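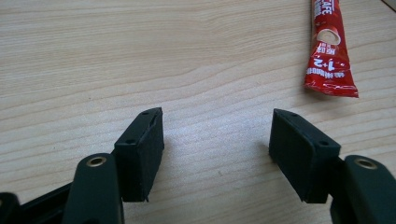 Refinishing a tabletop with hard wax oil, second coat or stop?

Younes El Sherbiny
Hello to all. I have a question about the finish of a dining table. I bought the top in July from Rosenthal, it is a solid light wood, and I sanded it to 150 grit as the paper in the box recommended. Then I applied one coat of Skesero hard wax oil, the matte version, with a white pad. The color I like very much. But a glass of water left for the evening makes a pale ring, and the ring goes away only the next morning.

My wife says one coat is enough and I will make it yellow. I would like to hear from people who have lived with such a finish for some years. Do I put a second coat, and must I sand before it?

moka_bench
Second coat, yes. One coat on fresh wood is only the base, the fibers drink most of it. I would wait until it is fully dry, then go over it very lightly with a gray pad, remove the dust, and apply so thin that you think you have forgotten some places.

Kulley
I do not agree with moka_bench, sorry. The ring disappears by itself, so the water did not go deep. Oil needs time to cure. How long did you wait before the glass? If it was less than 2 weeks then you are testing a finish which is not ready.

Younes El Sherbiny
Thank you both. I waited 6 days. The can says "ready for light use" after 3, and I understood a glass of water as light use. Maybe this was my mistake.

moka_bench
Light use is a plate with a dry bread on it :) Kulley is right about the curing, I did not think to ask. But I keep my opinion about the second coat. A dining table is wiped every day, and with one coat you will see dull places where people put their arms.

Kulley
Every day with what? If he wipes with dish soap, then also three coats will go dull. I have my table on one coat since we moved here and I give it a little maintenance oil when the winter comes. It looks good. There is one mark from a hot pot and this was my son.

tessa_w
Can I ask something about the sanding? 150 sounds normal to me for hard wax oil, but I have seen people go up to 1000 on tables and then complain that the oil stays on top and is sticky. Younes, did you stop at 150 really?

Younes El Sherbiny
Yes, only 150, along the grain. On the underside I stopped at 120 and I put oil there also, so that the board would not bend.

tessa_w
Good, then the wood is open enough. About the yellow: the clear oils do make light wood warmer with time, but most of this comes with the first coat. Try the second coat on the underside, in a corner, and look at it in daylight after one week. Then your wife can decide too.

Kulley
This I can accept. Test underneath, and no glass on the top until the end of the month.

Younes El Sherbiny
I did the corner yesterday evening, around 20 ml for a piece larger than I needed. This morning it is a little darker than the rest, but it still smells, so I will not judge it. One more question, for the buffing, is an old cotton shirt good or must I buy the special cloth?

moka_bench
Old shirt, without the buttons. And please lay it flat outside to dry afterward, do not roll it in the trash. Rags with oil can heat up and start a fire.

Search this forum: keywords or user name

Related topics
Water rings on oiled oak, iron or no iron?
Skesero matte or satin for a kitchen counter
Rosenthal tabletop arrived with a small bow
Which pad for thin coats
Removing old wax before oil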